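Section 4: Sofa and cushions

I'm Felista, and I wrote this part of the Rivon lounge guide after setting the room up more times than I can remember! Do the sofa before anything else — it's the biggest piece, and the rest follows from it.

1. Slide the sofa into place and smooth the seat and back with your palms.

2. Bring over the blue-gray cushion and stand it against the front of the sofa while you work.

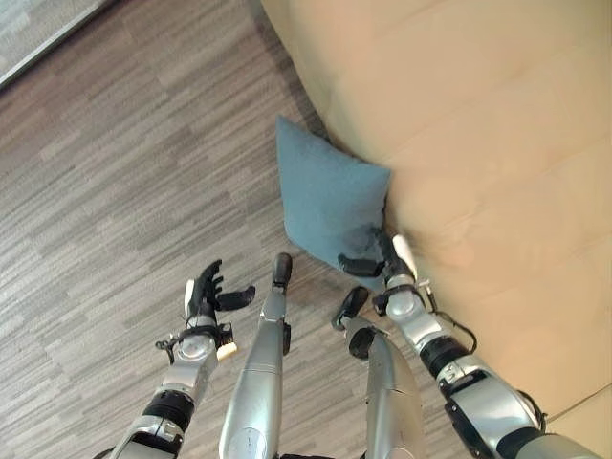 Fig. 4. Cushion on one corner, leaning on the sofa.

3. Plump it from the sides (two or three good squeezes), then set it on the seat.

Caution: don't drag the sofa across the plank floor. Lift one end at a time, and get a second person for the Gaillard model.

Note: spare covers are part no. 509. I wash mine on gentle and let them air dry — the dryer made my last set go all bobbly.

4. Step back to the doorway and check that the sofa looks straight from there.

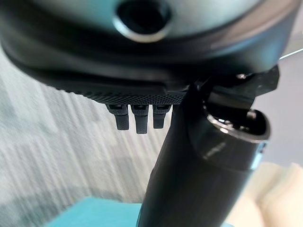

Section 5: Side tables and lamps

Leave 20 inches between the sofa arm and the first table.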